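Print this page | E-mail this page

Setting the Table: Automation at Tulletti Catering

Tulletti Catering prepares and lays tables for conferences, hospital wards and staff restaurants. Since February the company has worked with the engineering firm Evonel to transfer part of its table-laying work to robot arms. This gallery records the work at hand and the views of the staff concerned.

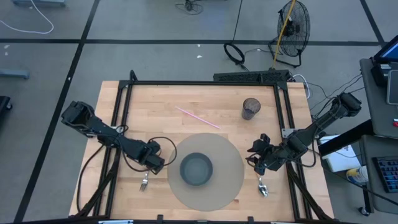
Table laying is the first duty to be considered for transfer, as staff named it the most tiring part of the shift. A standard setting has a fixed order, and the arms must learn it as any new employee would. The fork and the spoon lie on opposite sides of the round mat, with one gripper above each, and the bowl has its place on the mat between them. Cutlery is the harder lesson -- a thin handle lying flat on wood is difficult to grip.

No posts have been withdrawn. The 15 members of the laying team have each been offered 30 hours of paid training, covering safe working beside the arms, fault reporting and the checking of finished settings. Natsumi Kawaguchi, who leads the team, reports that most colleagues welcomed the relief to their wrists and backs, while several were concerned that checking would prove duller than laying.
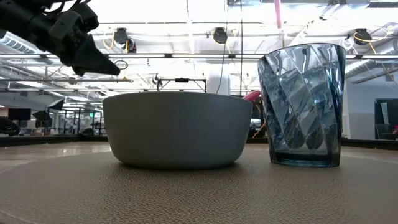

Those concerns were discussed with management on 13th November. It was agreed that checking duties will rotate, and that any member of the team may stop an arm without first seeking permission. Pay grades are to be reviewed once the training is complete -- the team has asked that this be confirmed in writing.

Reader comments (3)

M. Tilden: I laid tables for years and my shoulders would have been glad of this. Will night staff get the same training?

Woldegiorgis: The pay review should have come first.

Former porter: Good to see the team asked for its opinion.

Related items
Tilden Site: New Shift Patterns Explained
Safe Lifting in the Kitchen Stores
Evonel Appointed for Second Stage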